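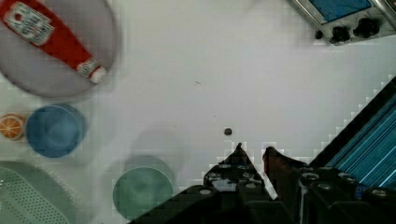 Tania Sivakumar

The Tedton folding table easel has been on my bench since June, and I have now used it for enough work to say what it does well and where it falls short. I paint mostly in watercolor and gouache, with some small oils for group shows, so I need an easel that can lie almost flat one day and stand nearly upright the next.

Out of the box there is very little to do. The back leg clips into a slotted rail with 11 positions, and the canvas support slides up and down on a center post. You tighten it with a single knob. I had it set up before my tea was ready, without looking at the leaflet.

For watercolor I use the lowest three positions. The board stays put, even with a heavy sheet of paper stretched on it, and washes run down at a speed I can manage. The upper positions suit oils and acrylics up to a medium canvas. Past that size the post starts to flex when you press hard with a knife. Brushwork is fine.

The top clamp is the weak point. It holds a stretched canvas well, but thin panels tilt forward a little unless you put a strip of card behind them. Cor Meijer, who shares the studio with me, has the older Berkedex model, and its clamp has a rubber lip that solves this. The Berkedex weighs more, though, and it does not fold as flat.

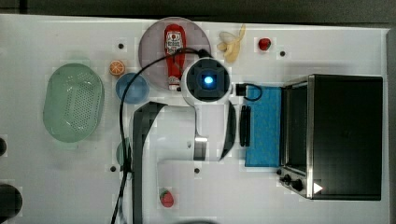
A white tabletop with a colander, a blue bowl and a plate.

I carried the Tedton to our group show at the Espinoza gallery and used it to display a framed piece at the front desk for six days. It stood there the whole time without sagging. One visitor bumped it with a bag and the frame stayed where it was – I would not trust a cheaper easel that far.

The finish is so-so. The varnish had worn through at the hinge after about 3 weeks, and a drop of turpentine left a dull mark on the tray. The tray itself is too shallow for jars. It will take brushes, a rag and a couple of tubes.

Spare knobs and rails are sold separately under part number 3102. I ordered a knob to see how long it would take, and it came in a plain envelope with the right screw.

I would buy it again for watercolor and for small shows. If you paint mainly on thin panels, try the Berkedex first.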